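Search this site Go

3.2 Why people oil the wrong boards

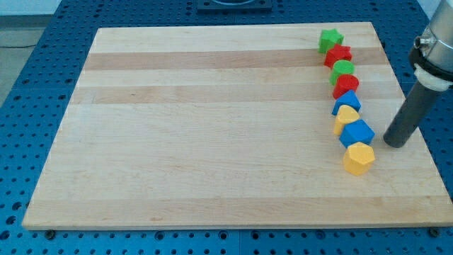
Figure 2. Maple cutting board, glued up from long strips of pale and slightly darker wood.

I came to this question from my own kitchen, so forgive me if this section rambles a bit. When I started asking home cooks in Fagerlund how they look after a maple board, I expected to hear about knife scars. What I got was oil - how much, how often, and whose grandmother did it differently! I ended up with 15 kitchens in the sample, all of them on the Collura side of town, and I visited each one 2 times.

Most of the people I talked to pick a board to oil by its color. If a strip looks tan next to a creamy one, they figure the tan one has already had its share (I used to think this too). But maple varies a lot from strip to strip before it ever meets a bottle, and a maker gluing up a board will often mix the shades. So color is a poor guide, and I dropped it from my scoring sheet after the first round of visits.

What I kept was the water drop test. I put a drop on the face, waited, and wrote down whether it beaded or sank in. It's an old trick and a crude one, and I like it a lot. The Dallix oil and the Nalteck wax were both scored this way, and I go through the results in Section 3.3.

Contact | Copyright 2000 | Back to top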